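Trallari Storage, Unit 6: monthly walk-through, January

Checked by: Vasylyna Kostiuk
Read by: Santosh Singhal

1. Exits and aisles
Main exit free: OK
Rear exit free: NOT OK
Comment: Two pallets from Moussa stood in front of the rear door at 7:30. I asked to move them and they were moved before lunch. Same remark as last month.

2. Fire extinguishers
Tags in date: OK
Pressure in green zone: OK
Comment: Extinguisher 14 hangs too high for shorter colleagues. Please lower the bracket.

3. Racking
Uprights straight: OK
Load signs readable: NOT OK
Comment: Sign in bay 36 is so faded that I could read only the first figure. Jurine has been asked for a new one.

4. Ladders
Feet and rungs: OK
Comment: The short ladder has a little play on the left side. Not dangerous today, check again next time.

5. Lighting
Emergency lamps tested: OK
Comment: The lamp over the Drivar shelves was slow to start.

6. Small parts bins
Bins whole, no cracks: OK
Nothing left in returned bins: NOT OK 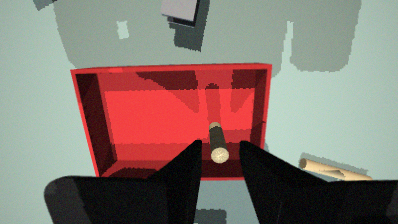 Returned bins must be empty before they are stacked. I found screws in one and a used blade in another, and the blade could cut somebody who reaches in without looking. Please look straight down into every bin, also close to the walls. A small cylinder near the rim, as in the red box, is easy to miss when one looks only at the middle.

7. First aid
Kit complete: NOT OK
Comment: Eye wash is missing. Ordered.

Open points go to Santosh. Rear door is first priority.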